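Bench notebook, Wednesday, started 9:40

Day three with the Andance hand-held gripper kit, and the first day I've had it to myself without three people leaning over my shoulder wanting a go (you know who you are). Bienvenido Tan wants a yes or no on whether we buy the second set, so I'm trying to write down everything, including the dull parts.

For anyone catching up: the loan kit is one gripper, one spare pair of fingers, the cable, the charger, and a license for the Udano recording software that runs out at the end of the month. The price on the quote is the price, no education discount, I asked twice. Malý also sent over their quote for the competing kit yesterday and I've stuck it in the back of this notebook. Haven't read it properly. It's very long.

Setup took me 38 minutes this morning, and a good chunk of that was Udano refusing to see the gripper until I moved it to the other port on the laptop. The left one. Write that on your hand. Once it's found the thing it's great, live view comes right up, and the lag is small enough that I stopped noticing it by the second cup of coffee.

Then calibration. The booklet says open fully, close fully, open fully, press the button. What it leaves out is that you have to hold it pointing down the whole time or the opening width comes out wrong by a few millimeters. I did it sideways the first time and got nonsense numbers, then did it pointing down and got good ones, then did it sideways again to be sure. Nonsense again! So, pointing down.

10:30

Moved on to round stuff, which is what I was most curious about. Flat-sided things were yesterday and they were easy: boxes, blocks, the stapler, all fine. Round and smooth is where our old home-built gripper used to shoot things across the bench like a bar of soap. The kit's fingers have these angled faces, and the sales sheet makes a big deal about them "finding center" on curved parts. I wanted to see that with something wide, so the clear container with the white stepped lid it was.

You have a choice with that one, grab low on the clear wall or grab high on the ring of the lid. I tried low first. It's a decent grip but you're right at the bottom of the fingers' reach and I kept bumping the bench. High is much more comfortable for the wrist, and the ring gives the fingers a good tall face to sit against.
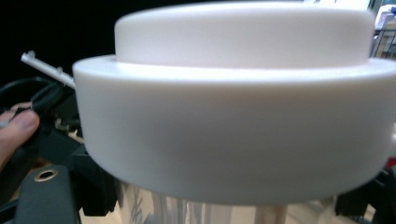

Fingers either side of the lid ring, high grip. Mind the cable, top left.

That's the grip I settled on for the rest of the morning. I did 50 lifts with it, up, hold, down, let go, and wrote each one in the table on the next page. 31 of them I'd call clean, meaning it came up level and went down where I meant it to. The rest it either tipped a bit on the way up or turned in the fingers when I set it down. No drops though, not one, and I was pretty careless toward the end (hungry).

The turning bothers me more than the tipping. If the fingers land a little to one side, the whole thing wants to swing around until it's happy, and then the rod on the side of the lid is pointing somewhere new. For a cup or a jar you wouldn't care. For anything with a part that has to face a certain way, you'd care a lot. I got better at it by closing in two goes, a light touch, a pause, then the full squeeze. The pause lets it settle. I'd like to write that into our how-to if we keep the kit.

Another thing, and this one goes in the complaints column: matte white on the live view is hard work. When the lid fills up most of the picture I can't judge how far I am from it, there's nothing on it for my eye to grab onto. Dropping the exposure in Udano two notches helped. It resets every time you start a new recording, so you have to drop it again, and again, and again. I've written to Sutden, who handle support for the software over here, to ask whether it can be saved as a preset. Reply pending.

11:50

The cable. Oh, the cable. It's a good cable, rubbery, nice and flexible, and it's always in the way. I end up keeping it back with my thumb, and that's a thumb I'd like to have for other things. The clips in the box are meant for the inside of the forearm, I think? I tried one on my sleeve and it popped off the first time I turned my wrist. Tape worked. Tape always works, but I'm not putting "buy tape" in a purchase recommendation for a kit at this price. Malý's quote claims a wireless option, so OK, I've now read page one of it.

2:15

Back from lunch. Checked the recordings. Udano kept 131 clips from the three days, all there, all playable, and the opening-width numbers line up with the video when I step through slowly. This is the part I'd pay for. With the old setup I spent half my life sliding the numbers along to match the pictures.

One wrinkle: the clips from before I redid the calibration still carry the bad widths, and I can't find a way to apply the new calibration to old clips. Marked them in the log with a red X. Please don't use the red X ones, even for a quick demo.

Swapped to the spare fingers as well, to see how long it takes. Quick job, easy even with my hands. The new pair feels a touch stiffer on closing, probably just new. Left them on.

Where I am right now: yes to keeping this set, not sure on the second one until I hear about the preset and somebody has an honest try at the wireless question. Still to do

- low grip again, with the container raised on a block so I stop hitting the bench
- same lifts with the spare fingers, high grip, two-stage close
- left-handed (Bienvenido, that's you)
- ask Andance for longer clips, or better ones
- read the rest of the Malý quote, all of it, sigh

Kit is back in its case on the second shelf, gripper charging. Laptop is still logged in to Udano so please leave it open if you can.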